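Search the forum
Go

Automation > Hand-held grippers > Rules and good practice

Do your written rules for two-gripper table work hold up?

Lama Sayegh
We collect clearing and sorting demos with a pair of hand-held grippers, one per hand. The rulebook I inherited from the Skirnitden site has 54 rules and I doubt half of them matter. Two examples: "no patterned cloths" and "no more than four transparent items per table." Has anyone seen evidence for either one, or did somebody just write them down once?

Fares Nseir
Follow the rulebook. It's there for a reason.

Raimonds Rimkutė
I wouldn't follow it blindly. A rule against patterned cloths mostly gets you a model that has only met plain ones. Our tables have fruit-print cloths, clear bags of nuts, foil wrappers, whatever people eat. We dropped the pattern rule at Rumness and reviewed 300 recordings afterward. I saw no case for bringing it back, though I'll admit that was one site and one reviewer — me.

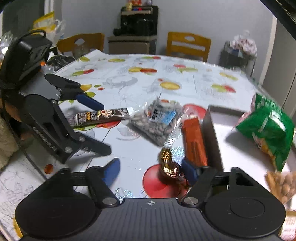
Rules I would keep

1. Cables. A lead running across the cloth between the grippers can drag a light wrapper. Route it over the shoulder or clip it at the wrist.
2. Sleeves. Push them up past the wrist, fluffy ones above all.
3. Clear scraps. Decide before you start whether torn plastic counts as an item or as trash, and write it down. We argued over this for most of September.
4. Start with the fingers open, and check both pads for crumbs.

The item limit I can't defend or attack. Ask whoever wrote it what they measured — my guess is nothing.

Contact us | Copyright Prarkville Help Boards | Back to top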